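강의자료 > 생활관리 실무 > 정리·수납 기초
조회 1,378 · 공유 7 · 댓글 10

생활공간 관리론 강의 노트
제4강 책상 표면의 관리와 소형 사무기기의 먼지 제거

담당: 클라루브콤 생활교육원 정리수납과정 / 교재 집필: Guilan Cui, Dehua Lu

1. 학습 목표
본 강의에서는 공용 탁자와 그 위에 놓인 소형 기기를 함께 관리하는 절차를 다룬다. 수강생은 강의 종료 시점에 닦는 순서를 스스로 정하고, 천의 종류에 따른 사용 범위를 구분할 수 있어야 한다.

2. 기본 용어
가. 표면 관리: 탁자, 선반 등 수평면의 먼지와 얼룩을 제거하고 물건의 자리를 유지하는 일.
나. 고정 물품: 사용 후 같은 자리로 돌아와야 하는 물품. 계산기, 필기구함 등이 해당한다.
다. 이동 물품: 작업 중에만 표면에 두는 물품. 닦는 천은 이동 물품으로 분류한다.

3. 작업 순서
(1) 탁자 위의 이동 물품을 먼저 치운다.
(2) 고정 물품은 한쪽으로 옮기고 빈 면을 나뭇결 방향으로 닦는다. 물기가 남으면 마른 천으로 한 번 더 닦는다.
(3) 키가 있는 기기는 전원을 끈 뒤 솔로 틈새의 먼지를 털어 내고, 마른 천으로 윗면을 닦는다. 세정액을 기기에 직접 분사하지 않는다.
(4) 고정 물품을 제자리에 돌려놓고 천을 걷는다.

4. 천의 선택
보풀이 많은 천은 키 사이에 섬유를 남기므로 기기에는 사용하지 않는다. 올이 굵은 편물은 탁자 면의 마른 먼지를 모으는 데 쓰고, 표시창에는 결이 고운 천을 별도로 준비한다. 사용한 천은 접어 두지 말고 펼쳐서 말린다.
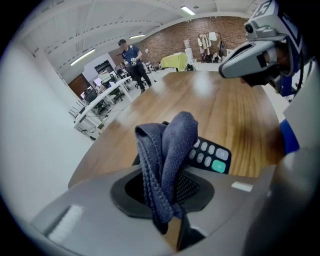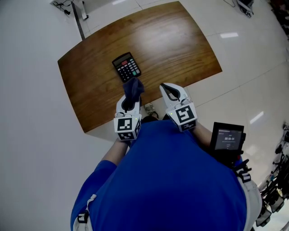
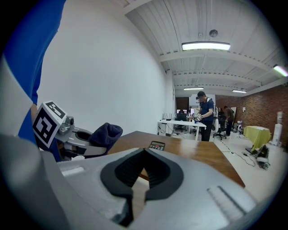 5. 색상 구분과 회수
소다타치 공동작업실의 관리 지침은 천의 색을 용도별로 나누도록 정하고 있으며, 본 과정도 이를 따른다. 밝은 색 천은 오염 정도를 확인하기 쉬워 젖은 걸레질에 배정하고, 짙은 색 천은 마른 먼지 제거에 배정한다. 위 사진의 남색 천은 이 구분에서 마른 먼지용에 해당하며, 갈색 나무 탁자와 색 차이가 커서 작업 후 회수 여부를 확인하기에도 적합하다. 반면 두 번째와 세 번째 사진의 계산기처럼 검은 기기 위에 짙은 색 천을 덮어 두면 기기가 눈에 띄지 않을 수 있으므로, 천은 반드시 기기와 떨어진 곳에 둔다. 회수한 천은 용도별 보관함에 넣고 점검표에 서명한다.

6. 과제
각자 사용하는 책상의 고정 물품과 이동 물품을 구분하여 표로 작성하고, 9월 중 Muchen Jiang 조교에게 제출한다. 제출처는 교육원 457호이다.

태그: 정리수납, 책상정리, 청소도구, 강의노트

본 사이트는 서비스 개선을 위해 쿠키를 사용합니다. 계속 이용하시면 쿠키 사용에 동의하는 것으로 간주됩니다.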